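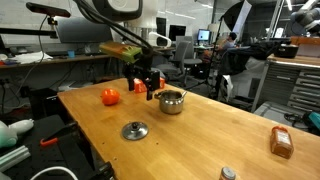

Evening, March

Long session for the class project, from lunch until they turned the heating down. We had the cooking props out on the wood bench again: the pan, the lid, the spice jar, the orange and red vegetable stuff. The task is called Enham on the class sheet, which only means pick up a kitchen item by whatever it offers you and put it down somewhere else without knocking anything over.

I was on logging for the first hour. The class wants 2,000 attempts in the set by the end of term and the counter said 1,439 when I sat down. Prellow, the script we use to start and stop each attempt, hung twice. The second time I lost my notes as well because I had been typing them in the same window. From now on they go in the paper notebook.

After that I took over the controls. I still come down too fast. The other half of our group told me so last month and wrote it in the shared notes, so I suppose it is official. I set the speed limit to 60 percent and left it there, and I felt less rushed. My hands were stiff by the end all the same.

Handles are what I need to practice. With a round body you can be a little off and the fingers sort it out. With a thin handle you have to line up first and then go down, and from where I stand it is hard to judge the depth. I have started moving my chair a little to the left for those. 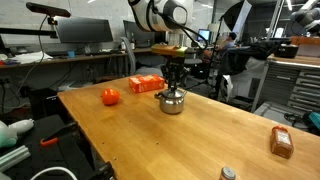

Kettle by the handle, just off the table.

We talked over the report while the files copied. I have the section on grasping and the one on what went wrong, which will be the longer one. Our outline is still called Tan, after the color of the folder it started in, and I think we are stuck with that name now. It needs 2 figures and I have a rough sketch for one of them.

I also said I would look through the wrist camera recordings, as there are a lot of them and I had been putting it off. I did a first batch before dinner.

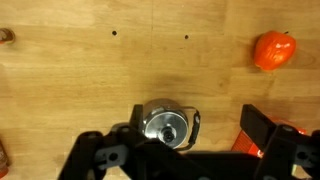

It is slow work but not hard. I mark the start, the moment the fingers close, and the end, and I type a short label. The labels have to match the list exactly or Filatik throws the whole file out, and it does not say which line it was unhappy with. I had "pepper" in one place and "bell pepper" in another and spent a good while finding it.

Tomorrow: ask for a longer slot, fix the label list, print the sign-up sheet. Also return the library book, which is in my other bag.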